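Linska Two-Arm Test Bench
Gripper, wrist camera and controller evaluation kit

Part no. 2292
Status: in production
Sold as: complete bench, or arms and controllers only

Overview

The Linska bench is a tabletop setup for comparing grippers, wrist cameras and arm controllers on small-object handling. Two arms are bolted to a common rail and reach over a shared work surface. Each arm has its own controller, so one side can run a reference configuration while the other runs the part being evaluated.

The bench is intended for labs and integrators who need to choose between end effectors before committing to a larger cell. It is not rated for production duty and carries no safety certification for use beside people.

Mechanical layout

Both bases mount to the slotted aluminum rail along the near edge of the table. Base spacing can be changed by loosening the rail bolts and sliding the base. After any change, the arm-to-arm calibration must be run again; the stored values do not carry over.

Wrist cabling is routed outside the links and held with cable ties. Leave a service loop at the wrist large enough for full roll in both directions. A loop that is too tight will not trip a fault, but it adds a spring load to the last joint and shows up as a position offset that changes with roll angle. If repeatability figures look worse on one side than the other, check the loop first.

The standard test task is chess handling. Pieces are picked from a divided tray and placed on a folding board, then returned. The task was chosen over pegs and blocks for practical reasons: the shapes vary in height and profile, the goal positions are unambiguous, and a replacement set can be bought anywhere. The board may be turned at any angle to the rail, and for gripper comparison a diagonal placement is recommended, as it forces both wrists away from their home orientation.
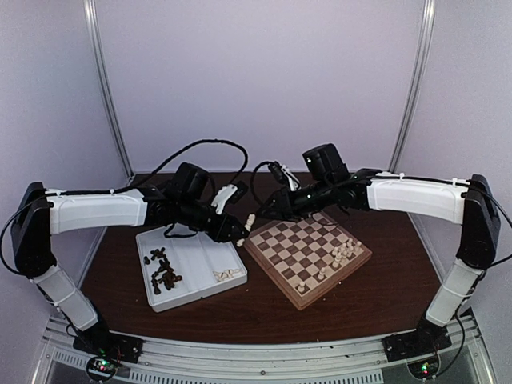
Can the two arms carry different grippers during the same run?

The controllers are independent, and each holds its own tool file with finger length, closing limit and tool center point. Load the correct file on each side before homing. The only shared setting is the keep-out zone between the arms, and it must be sized for the longer of the two tools.

Finger options

Eide short finger. Rigid, narrow tip, matte black finish. Best for pieces standing close together. Low tolerance for lateral error: if the approach is off center, the first finger to touch will push the piece before the second closes.

Eide long finger. Same tip on a longer body. Reaches tall pieces near the neck without the palm coming down over adjacent pieces. More flex under load – expect a softer grip at the same motor current.

Brundach padded finger. Wider, with a replaceable pad. Holds smooth plastic well and is more forgiving off center. Too wide for a crowded board, and the pads pick up lint. Clean with a dry cloth. Do not use alcohol.

All three types use the same two-screw mount. A finger swap does not require wrist disassembly, but the closing limit must be taught again every time, including when refitting a finger that was used before.

Controller

Each base has a dedicated board mounted below it. The board handles joint commands, the gripper channel and the indicator lights. Firmware 3902 or later is needed for current-limited closing. Earlier firmware closes to position only, and results from the two modes should not be placed in the same table.

In current-limited mode the gripper closes until the set limit is reached, holds, and reports finger position. The reported position is useful as a crude grasp check: a value at the mechanical stop means the fingers met with no piece between them.

Wrist camera

The camera looks past the fingertips from the wrist. The wide lens keeps both tips in view through the approach, at the cost of strong barrel distortion. Straight board edges come out as curves, and squares near the border of the picture are compressed. For learned policies the raw picture can be used as is, provided training and test use the same lens. For geometric methods, undistort first. The supplied calibration file is good enough for piece detection, though we advise a fresh calibration for any measurement work.

Height is hard to judge from this view. A short piece seen from above is little more than a disc with a ring below it, while a tall piece farther out shows its full profile. For this reason the comparison procedure uses a pawn and a king together, and scores them separately.

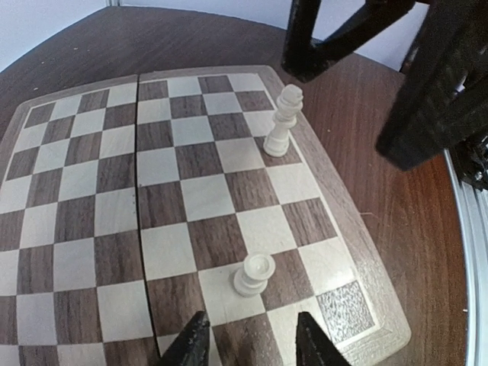

Barrett Boateng wrote to us in August that he had run the Eide short and long fingers against each other on this task and would not pick a winner. The short set was steadier on pawns, he said, but he kept clipping neighbors when going for a king, and the long set reversed the problem. He ended up with short fingers on the left arm and long on the right, with the work split by piece height. He also asked for the closing limit to be saved with each finger type instead of being taught again.

We tested saved limits and decided against them. Screw seating shifts the finger enough between fittings to matter on small parts.

Recommended comparison procedure

1. Home both arms and confirm the tool file on each side.
2. Teach the closing limit with the finger under test.
3. Place the board and fix its angle. Do not move it between finger types.
4. Run 15 picks per piece type, with the same start positions for each finger.
5. Log a slip, a push and a missed grasp as separate outcomes.
6. Swap fingers and repeat from step 1.
7. Swap the finger sets between arms and run the whole series again. Differences that follow the arm are cabling or calibration faults, and should be fixed before any results are kept.

Lighting should stay the same throughout. Glossy pieces and light squares can both throw reflections into the wrist camera.

Supplied with the bench

Two arms with bases and controller boards
Rail and table frame
Two wrist cameras with calibration files
Eide short fingers, one set per arm
Cable ties and 6 spare finger screws

Long fingers and Brundach padded fingers are ordered separately. Board, pieces and tray are not included.

Ordering and support

Orders ship from Hiltitz. Technical questions go to Ambros Rüegg at the bench desk. Include the firmware number and the finger type fitted to each arm.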